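Applies to: furnished rooms and studios, carpeted floor, one occupant. Last revised 2023-08-06.

# Turning over a furnished bedroom between tenants

This procedure covers the period between key return and key handover for a single furnished bedroom. It assumes an empty room, working power, and access to a water supply on the same floor. It doesn't cover kitchens, bathrooms, or repairs to walls.

## 1. Before starting

Print the inventory sheet for the unit. At Jamthorpe we use the sheet written by Zulmira Macedo, which lists each item with a condition code from 1 to 5. Any sheet will work if the move-in and move-out columns are side by side.

Open the window. Set the radiator valve to its lowest position. Read the electric meter and write the reading at the top of the sheet before plugging in any equipment.

## 2. Remove waste

Waste goes out first. Check these places in order:

1. Under the bed, including behind the legs at the wall side
2. Inside the sofa bed mechanism, with the bed unfolded
3. Drawers, removed fully from their runners
4. The top of the wardrobe

Items left behind that have resale value are bagged separately, tagged with the unit number, and stored for the period stated in the lease. Everything else goes into general waste or recycling. Tie each bag before it leaves the room, and fit a new liner only at the end of the job.
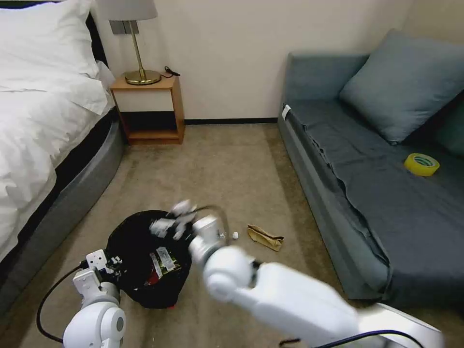
Batteries, light bulbs, and aerosol cans do not go into general waste. Put them in the rigid tub on the cart and log them at the depot.

## 3. Dust and dry work

Work from the ceiling down. Dust the light fixture, the curtain rail, the door frame, and then the furniture. Use a dry microfiber cloth on painted wood and a barely damp one on glass. Wash the cloths at the end of each unit.

Vacuum the mattress on both sides with the upholstery nozzle. Rotate it end to end and write the month on the label (for example, "October"). If the mattress has a stain larger than a hand, record code 2 and order a replacement before continuing.

## 4. Carpet

Vacuum in two directions, the second pass at a right angle to the first. Move the furniture far enough to expose the dents left by the legs. To raise a dent, place a damp white cloth over it, apply an iron on the lowest steam setting for 8 seconds, and brush the pile up with your fingers.

For spots, use this sequence:

- Blot with a dry cloth. Do not rub.
- Apply diluted Hekico carpet solution, 5 ml in 400 ml of cold water.
- Wait 8 minutes.
- Blot again, then rinse with plain water and blot dry.

Test the solution on a hidden area first. Wool carpets need a different product; see the Plovstead sheet.
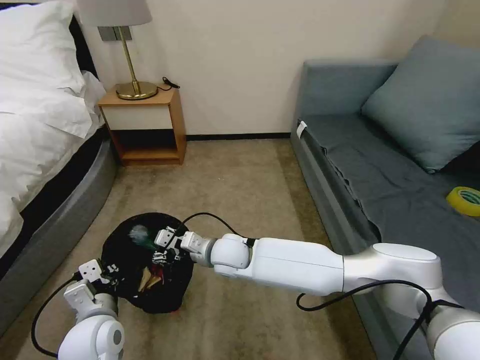
Let the carpet dry fully before putting furniture back. A relative humidity reading of 62 percent or lower, taken at floor level with the window closed, is acceptable. Above that, run the dehumidifier and take a second reading before lunch or at the end of the shift.

## 5. Sofa bed check

Unfold and refold the frame twice. Listen for scraping at the hinge. Tighten loose bolts with a hex key, and apply one drop of Teoh light oil at each pivot. Wipe off the excess before folding the mattress in.

## 6. Close out

Fit the mattress protector and the new bin liner. Close and lock the window. Take the second meter reading, complete the move-in column, and sign the sheet. Leave one copy in the top drawer and file the other under the unit number.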